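**Fistix** is a tabletop practice kit for robot arms, made by the firm Udico. It is sold to teaching workshops and small laboratories which already own an arm and a gripper, and which want a fixed set of tasks to train and compare on. The kit contains objects, task cards and a scoring program. It does not contain an arm, a table or a camera.

## History

Udico first offered a set of objects under the working name Dindik, packed in one carton and without software. Buyers could use the objects but had no common way to write down the results, and two workshops with the same arm would often report very different numbers. The scoring program was added in the second version, and the name was changed to Fistix at the same time. The old name is still printed on the first page of the manual.

## Contents and tasks

The current version has 71 task cards. Each card gives a starting layout, a goal and a time limit. The objects are of the kind found in a kitchen or on a desk: fruit and vegetable shapes, markers, cups and holders. The early cards ask only for one object to be picked and placed. Later ones combine a thin object with a narrow opening, for example a marker and a mesh pen holder, and here the angle of the wrist matters more than the force of the grip.

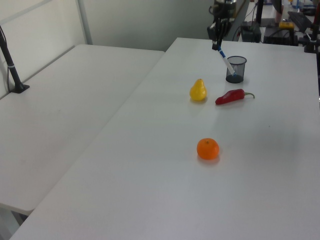 Does Fistix work with any gripper?

The kit is meant for two-finger grippers that can close on an object as thin as a marker, and Udico does not support suction tools.

## Scoring

A run is counted from the moment the arm leaves its rest position. The program gives up to 100 points for each card. Points are taken away for a dropped object, for touching an object which is not part of the task, and for going over the time limit. Results may be kept on the local computer or sent to a shared table, which in January held 1,723 runs.

Cards in the "holder" group work differently. In these the container itself must be gripped and set down upright – a task that looks easy, but a cup gripped too low can tip when the fingers open. Other objects stay on the table as obstacles.

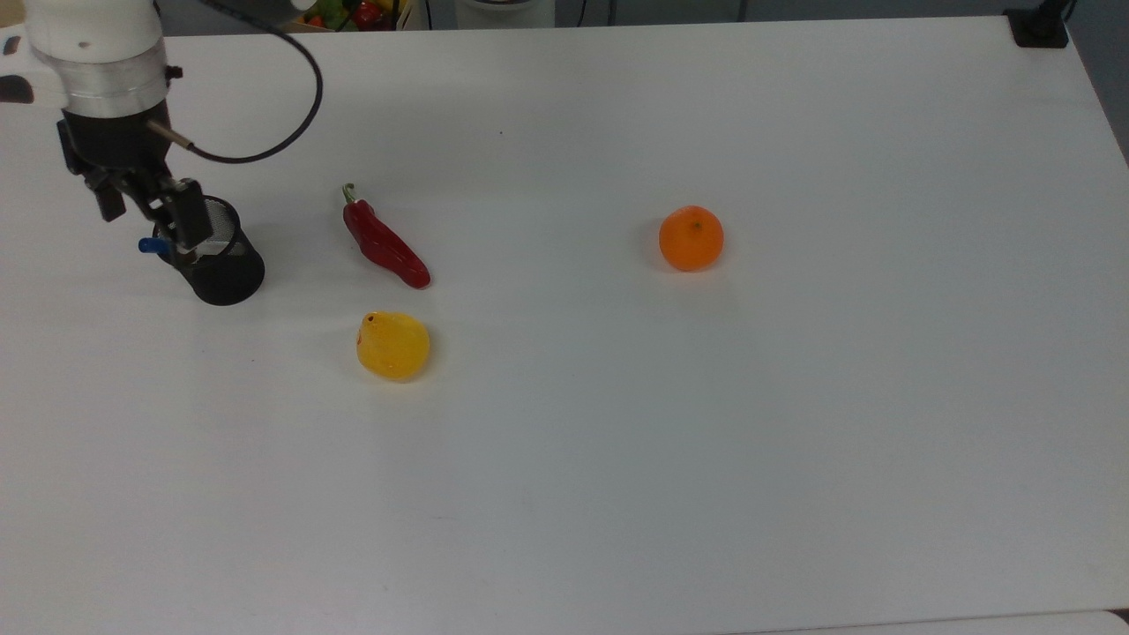
*Black mesh cup held between the gripper fingers, with a red chili pepper, a yellow fruit and an orange on the table.*

## Use and reception

The workshop at Mikuš, one of the first buyers, used the kit for a beginner course and completed around 700 runs. Its report praised the clear cards and the low cost of spare objects. It also found the time limits too short for slow arms, and it asked for a card group with soft materials such as cloth. Udico has since made the time limits adjustable. Cloth tasks are not yet offered.

Reviewers have also noted that the manual says little about lighting – a glossy object on a white table can confuse some vision programs.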